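Rimari Sorting Room — Meeting Minutes, December

Present: Na-rae Chae (chair), Gianni Palumbo, the Stolport bench crew
Start: 3 p.m.

1. Bins and liners
The blue bins are a hit! Everyone likes the white liners, and small dark parts show up so much better now. Agreed to line the remaining 7 from the Pîrvu order.
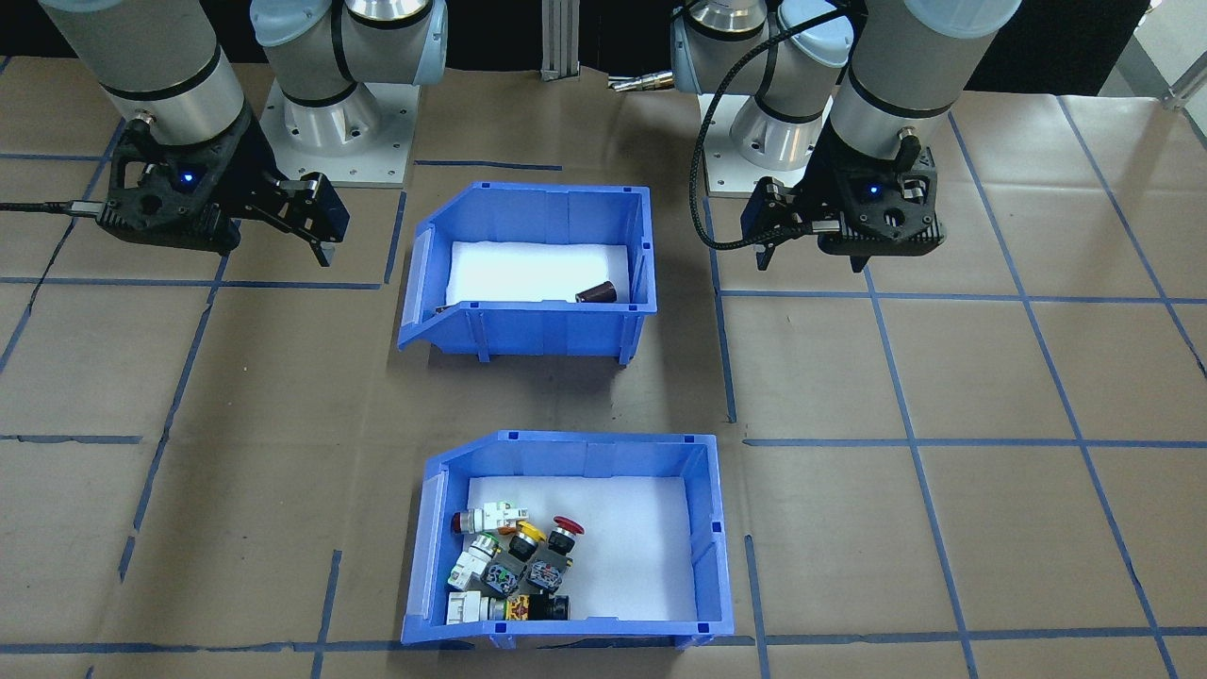
Minutes taken by Gianni Palumbo

2. Mixed stock
Na-rae was delighted with how the little figures are grouping up (the hats got a round of applause). Figures stay in one bin, cylinders in the other. Jisow has over 86 more figures to send us, and we said yes please.
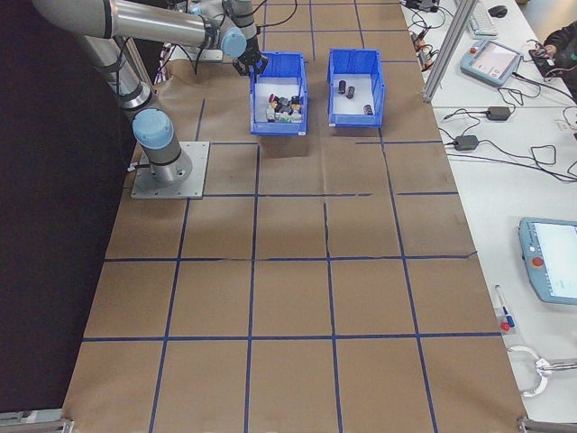
Item 2: figures in the left bin, cylinders in the right

3. Table covering
The brown paper and blue tape grid stays. Long talk about creases — Gianni would love a fresh sheet, Na-rae thinks this one has plenty of life left. Left open. Paper roll is stock no. 3658 if anyone wants to price it.
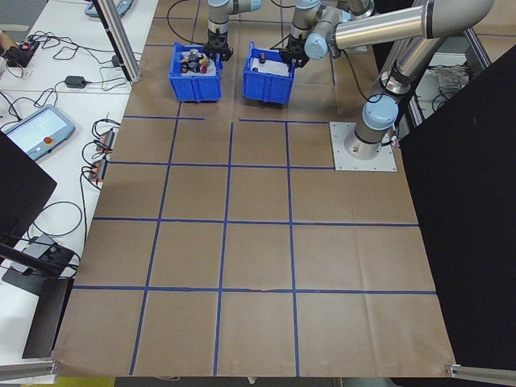 Items 3 and 4 written up by Na-rae Chae

4. Side table
Cables need a proper tidy. Great idea from the bench crew: short ties and a label at each end. Gianni to bring ties.

5. Small electronics
Black components go on the liner with space between them, markings up where possible. Lovely and easy to read this way! 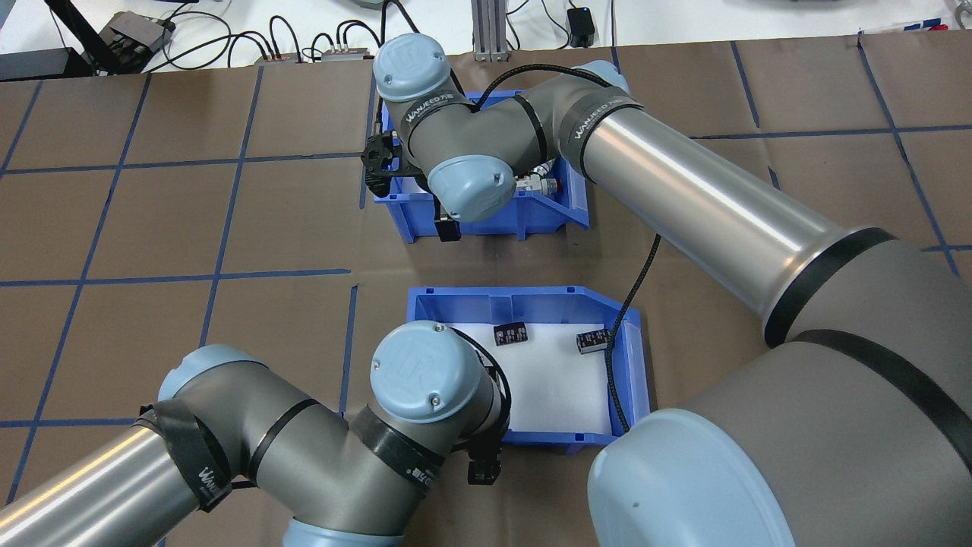
Item 5: two black components in the lower bin

Actions
Na-rae: reply to Jisow, order liners
Gianni: cable ties, paper price

Closed 4:10 p.m.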